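Brudotis Manipulation Software Project
Progress report to the Deltcombe Research Fund
Reporting period ending 2026-05-29
Prepared by Lamai Saengthong, project manager

1. Summary

Work on the planning and control software is on schedule in two of the three work packages. The perception package is behind and a revised plan is set out in section 4. No change to the approved budget is requested.

2. Planning and control

The motion planner was rewritten in February under the direction of Charoen Ongart. It now treats a grasped tool as part of the arm when checking for collisions. The earlier version checked the arm and gripper only, and a long tool could pass through furniture without the planner reporting a fault. The knife and drawer cabinet task was selected as the main test of this change.
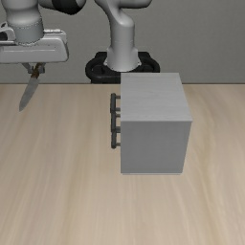 The simulation test set now contains 325 starting layouts, of which 106 were added during this period. Each layout varies the pose of the cabinet and the angle at which the tool is held. Planner settings are stored with every run, so that any result can be repeated by the reviewers.

3. Tooling

Prapai Nuchit has completed the replay viewer, known within the project as Tuneck. It allows staff to step through a planned path and inspect the clearance at each joint. Labelling of failed runs is still done by hand and takes over 3 hours per batch.

4. Perception

Estimates of handle position remain unreliable when the drawer fronts are seen side-on. Samran Sriwong is testing a second virtual viewpoint to address this. The perception milestone is now expected one reporting period later than planned.

5. Next period

The team will finalise the perception interface, begin automatic labelling of failures and deliver the planner documentation to the Fund's technical reviewer, Duangjai Wongsuwan.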